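Corporate climate commitments and the small supplier

Large companies have become confident in announcing emissions targets. Less attention is paid to the firms that sell to them, many of which have fewer than a dozen employees and no one whose job it is to measure anything. I have spent much of the past year reading supplier codes of conduct, and I wish to set down some observations.

Grarkinia, a packaging group, revised its code in September. Suppliers must now report their electricity and freight emissions within two months of each reporting period. The requirement is reasonable in principle. In practice, the form runs to several sections that assume the supplier owns its building, employs its drivers and receives a separate power bill. Many do not.

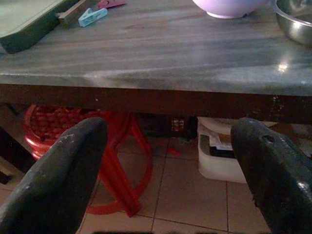 Supplier reporting also depends on where a boundary is drawn, and the codes are seldom clear on this point. A moulder may account carefully for its own power while leaving out the resin it purchases, although the resin often carries the greater share of the emissions. Consider plain household goods such as a light blue plastic clothespin or a lavender plastic bowl. The retailer, the moulder and the resin producer may each describe the same tonne of carbon as belonging to someone else. A target that covers only a company's own operations will leave most of that tonne untouched.

Iltard has taken a different course. It pays for the first three years of measurement at its smaller suppliers and accepts estimates where meters are lacking. Laimutė Lapiņa, who advised on the program, has argued that an honest estimate delivered on time is worth more than a precise figure that never arrives. I agree with her — provided the estimate is labelled as such and replaced when better data become available. 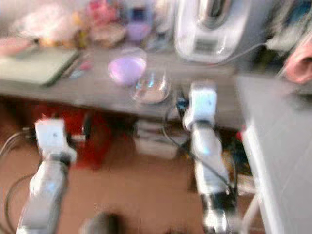 White robot arms at a grey table.

Waweru and Cirneck have each published targets with a five-year horizon. Neither has yet stated how purchased goods will be treated. Until they do, I would advise readers to regard both announcements as statements of intent, and to look to the next annual reports for the method used.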